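Stolham open lab: grippers at the kitchen table

I went up to Stolham in February because Flalmont had promised an afternoon of "everyday handling", and because I have now sat through enough polished videos to want to stand next to the thing itself. Doors opened at 2, the talk overran, and by the time we were let through to the benches I had drunk two bad coffees and formed a low opinion of the slides.

The slides said 97 per cent. That was the pick rate for the new two-finger gripper, and it took three questions from the floor to learn that the objects were foam blocks, all of one size, always put down in the same spot. I don't call that kitchen work. A plate has a rim that slopes the wrong way, and a pan handle swings the whole weight round if you take it too far out. 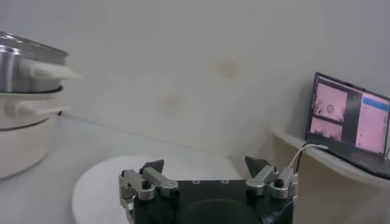
What I wanted to know was how the fingers give when they meet something hard. The linkage is the selling point: it is meant to let the tips close in parallel for small things and fold round bigger ones. Fine on paper. Every pivot is also a place for play to creep in, and when I asked how much slop they see after a few months of daily use I was told the units hadn't been running that long. Fair enough, but then leave the word "durable" off the leaflet.

The wrist camera gets a better mark from me. Memosura supply the software, and their person was frank that the close view is only useful for the last bit of the reach, and that steam and shiny metal both cause trouble. They pair it with a second view from higher up. I asked whether anyone had run the same job with each camera switched off in turn. Not yet, it seems, and that would be the first test I'd do.

Most of the visitors had gathered for the food handling, which uses two arms. 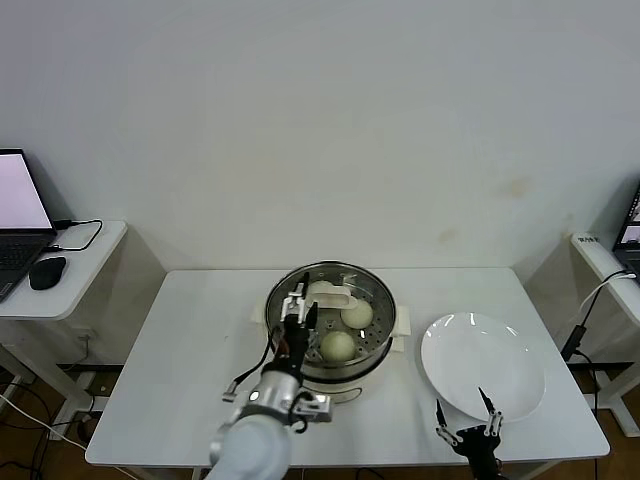

The two-arm bench, with one gripper over the buns in the steamer and the other by the plate.

Soft food is a fairer test than foam, I'll give them that. Squeeze too hard and you leave dents, too gently and the bun stays where it is. I would have liked a plain tally on the wall, every try counted, including the ones where somebody steps in.

Siliņa were there as well with a rival gripper, simpler, fewer joints, 12 weeks' delivery. They had brought it in a case and had nothing to mount it on, so any comparison will have to wait. Flalmont would not give me a price for theirs until I had filled in a form. I took the form home and haven't filled it in.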